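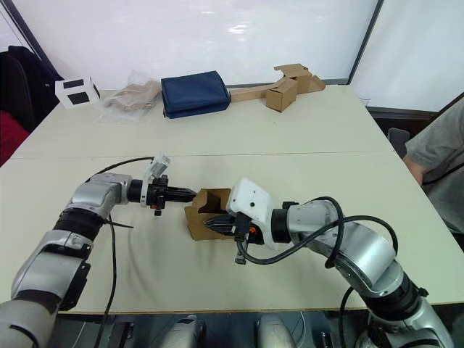
Progress report to the Rudel Community Fund
Project: Oral history of the Lellitz ferry crossing
Reporting period: second half of the grant year
4 Sep 2020

Summary of the period

In this period we have continued the recording of interviews with former ferry workers and passengers, started the transcription, and prepared the first text for the neighbourhood booklet. The work is behind the schedule we gave in the application, mainly in the transcription. The spending is inside the approved budget. We ask for one change, which is explained under the heading Request.

Interviews

The plan was to visit people in their homes and record them at the kitchen table. Since the autumn this was not possible for most of the older participants, and we have moved to the telephone. The sound is poorer, but several persons spoke more freely than they did in the first visits, maybe because they could sit in their own armchair and did not have to make tea for us.

We have now 22 finished interviews. Two more are recorded only in part: one participant became tired and asked to continue later, and in the other case the line was very bad and we have to repeat it. The topics which come back most often are the winter crossings, the smell of diesel and wet wool in the lower cabin, and the day when the bridge opened and the ferry made its last trip with nearly no passengers.

We had expected that the people from the Onu side would tell the same story as the people from the Lellitz side. They do not. For the Onu families the ferry was the way to school and to the doctor, and the timetable decided the whole day. For Lellitz it was more a Sunday matter. We would like to give this difference its own chapter.
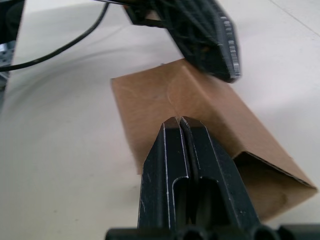 I never knew that the Onu children had to leave before the last lesson to catch the boat, and I lived on the Lellitz side for my whole childhood. If you print this, please print also how the teachers dealt with it, because some of them were very strict and some came down to the dock and waited with us. My sister has still her season ticket in a drawer.

This remark reached us by mail after we put a short extract on the library noticeboard. We have received a number of similar letters, and we intend to print a selection of them in the margin of the booklet, with the permission of the writers.

Transcription

The transcription is the slowest part of the project. We tested the Plilteck software, which we were offered at a reduced price for one year. It handles clear speech well, but it has much difficulty with the local dialect and with two people speaking at the same time. The names of the boats came out wrong almost always. We now use it only for a first draft, and then every page is corrected by hand while listening to the recording.

At the end of July the corrected transcripts had reached 937 pages. I must say openly that our estimate in the application was too low. We calculated from the length of the recordings and did not think about the time for checking place names, old job titles and the words for parts of the engine. A glossary was started for this purpose. It is already useful for the new transcribers, who did not grow up near the river.
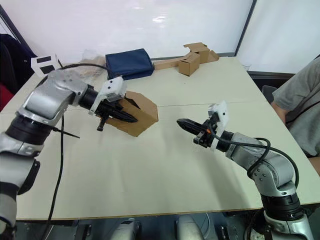

Booklet and exhibition

The booklet has now a structure of five chapters: the boats, the crew, the school crossing, the winters and the last season. The first two chapters are written and were read by three participants, who corrected mistakes in the engine description. The colour of the old funnel is still disputed. Two participants say dark green and one says black, and the photographs from that time are of no help, as they are all black and white.

The print run will be 700 copies, as agreed. We received quotes from two printers and chose the one who offers a sewn binding for the same price. The delivery is possible within some weeks after we send the final file.

For the exhibition, the library has offered us the long wall beside the reading room. We plan panels with short quotations and a listening post with headphones. As it is not sure whether headphones can be shared at the time of the opening, we prepare also a version with a small speaker – less elegant, but easier to clean.
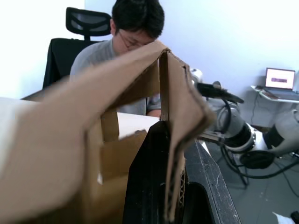 The panels will be set in large type, because many of our visitors will be of the same age as the participants. The text of each panel is kept to one paragraph and one quotation. We had longer texts in the first version, and in the test reading people stopped after the first half.

Budget

The costs for travel are much lower than planned, for the reason given above. The costs for telephone and for transcription are higher. Together the two effects are nearly in balance, and no cost line other than these has changed in a way that needs your approval. The detailed statement with receipts is sent separately.

Request

We ask for your permission to move the unused travel money to the transcription line, and to extend the project until the end of next spring. The total of the grant stays the same. If the extension is not possible, we would finish the booklet first and make the exhibition smaller, with the panels only and no listening post.

Next steps

Repeat the interview with the bad line and finish the interrupted one.
Complete the hand correction of the Onu interviews.
Write the chapter about the school crossing and send it to the participants for reading.
Confirm the dates for the wall with the library.

We would be grateful for your answer on the request before we sign the contract with the printer.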